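The square at Plernthorpe: what are we getting for our money?

Residents' newsletter, October

Anyone who crosses the big square on the way to work will have had the leaflet by now. It is glossy, it folds out, and it promises to "reawaken the civic heart of Plernthorpe". I have read it twice. I still can't tell you what is going to be built, what it will be built from or who will sweep it afterwards.

What I can tell you is that Engelbrecht, the firm hired to draw up the plans, would like to lift a large part of the paving and put down something called a "responsive surface". I rang to ask what it responds to. The young man who answered was very polite and said he would find out. That was in the spring.

The case for lifting the slabs goes like this. They are old, they are marked and people find the place bleak. The first two I'd accept. On the third, the leaflet quotes a survey in which 112 people took part, and 95 of them said the square could be "more welcoming". Well, yes. So could my front room. Had they been asked whether they wanted it dug up for two winters, with a detour round the back of the offices, I suspect the answer would have been different. Nor does the leaflet say where those 112 were stopped. Shona Hinds was asked at the bus stop in the rain, and she says she would have called anywhere unwelcoming at that moment.

I went over one fine day last month with the leaflet in my coat pocket and tried to see the place as Engelbrecht sees it. I'm no engineer. But concrete slabs have joints, and a dark line between two of them doesn't mean the whole lot is finished. There are stains, and in places a line runs jagged where you'd expect it straight. I would want somebody who knows about paving to go over it on hands and knees before anyone signs for a new one. If that has been done, the report has not been shown to us. We have asked for it.

The square under discussion, looking different ways:

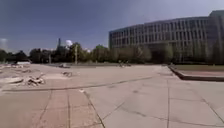
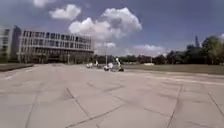
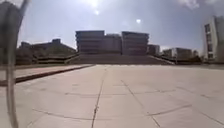

Leonie Lockyer read a draft of this and wrote back that I was being unfair. She pushes her mother across the square in a wheelchair, and every bad joint comes up through the wheels. "You're looking at it as someone who strides over it," she wrote. "Try it with small front wheels and a cup of tea in your other hand. I don't want a responsive anything, but I do want it level, and if this is the only scheme with money behind it then I'll take it." She would also like seats, preferably with backs, and says the long way round to avoid steps ought to be signed from the bus stop.

I can't argue with the wheels. I would only say that relaying the worst slabs and leaving the rest alone would seem to get her a level crossing a good deal sooner, and the leaflet doesn't price that option at all. It prices the full scheme and it prices "do nothing". Those of us who remember the Sulby footbridge will recognise the method.

Then there is the matter of events. A good third of the leaflet goes on what the new square could host: markets, skating, outdoor films. Muvico has apparently been approached about the films. I have nothing against a film, but open ground is open ground, and as far as I can see you could put up a screen on the old concrete tomorrow if someone would pay for the hire. Arnulfo Cárdenas wrote to ask which of these events needed the paving changed first. The reply thanked him for his enthusiasm.

As for trees, the drawings are full of them, all fully grown and all in leaf. New trees arrive as sticks. I asked how many are to be planted in the first year and was told 4.

A petition asking for the paving report and a price for repairs had 1,356 names on it when this went to print. Thaís Holanda has the paper copies and will bring one round if you can't get out. You don't have to be against the scheme to sign it. Leonie has signed, with a note in the margin about seats.

Comments on the plans can be handed in at the library desk until the end of the month. Put your postcode on, or they won't be counted. Beverley Faulkner has asked for large-print copies of the leaflet and been promised some. If they turn up, they will be on the same desk.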